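Sorting before building, or straight out of the tub?
Bricks and Models board > General building

claltport_iona
Posted 12 Jun 2020

I've got a big grey baseplate and a tub of mixed bricks, and I'm starting a small harbour office. Up to now I've just dug through the tub as I go. This time I tried laying out the first pieces in a line along one side of the plate, one of each, on the blue mountain cloth I use on the table. Pink, green, yellow, the long red one, white and so on. Does anyone else work like this, or is it a waste of time?
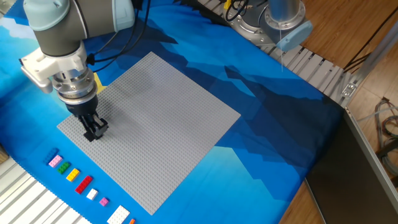 Reply from Matheson40

Waste of time for me. I tip the lot into a roasting tin and push it about with my hand. My last one was 2,268 pieces and I did it all that way over two weekends. You stop noticing the noise.

Reply from said_o

I disagree with Matheson. A row is good if you keep it short. Once I get past 19 or 20 pieces laid out I can't find anything and I'm better off with trays. I use the shallow ones from Dosar, the sort meant for screws.

I would change the cloth though. A blue brick on blue fabric is very hard to see, and you'll be hunting for it later. An old white pillowcase does the job.

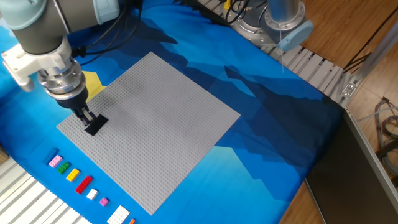
The other thing I'd say is to leave a gap between pieces so you can get your fingers round them. If they're touching you knock three over picking up one.

Reply from claltport_iona

Fair point about the blue. I like the cloth, it has a sun on it and it stops things rolling off, so I might just keep the blue bricks in a saucer.

Reply from JeanM

I lay out by size, not colour. The 2x4s go first as they do most of the work in a wall, then the small ones. Colour you can pick out by eye but a 2x3 and a 2x4 look much the same when you're tired.

Also, turn the plate square to the table edge. Working on it cornerways makes me put walls in crooked. 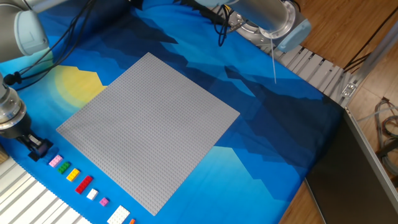 I know some people like it at an angle so they can reach two sides at once. Said does, I think. I tried it on the Grullton station and had to take up a whole row of wall and start again.

Reply from Matheson40

You can't put a wall in crooked, it has studs.

Reply from JeanM

One stud out, then. Same result.

Reply from said_o

I do have mine at an angle, yes. Never had a problem. Iona, how tall is the office going to be?

Reply from claltport_iona

Two floors and a flat roof. Hoping to have it done in July if I can find enough white.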